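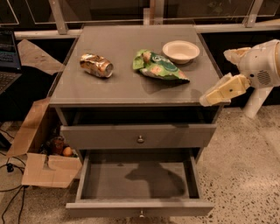
Search the help pages Go

Flatmate leaves rubbish on every surface. Do I say something?

I share a place in Lavside with a man who treats furniture as a bin with legs. Crisp packets, cans, the lot. I pay 326 a month and would like to see a table. A note on the fridge got a tick in biro and no other result.

Plaltgate Pete
Talk to him. Notes are for milkmen.

Balakrishnan Palaniappan
Pete's right, but pick your moment – after he's eaten, never before. I lived with one of these for five years. What worked was a small bin in each room and a fixed evening for clearing up. He still missed, though by less.

drustari_8
move out

Comments
Marl: Tried the bins. He put things on the lids.
Balakrishnan Palaniappan: Get ones without lids.

Contact us | © Lavside Neighbours Help | Back to top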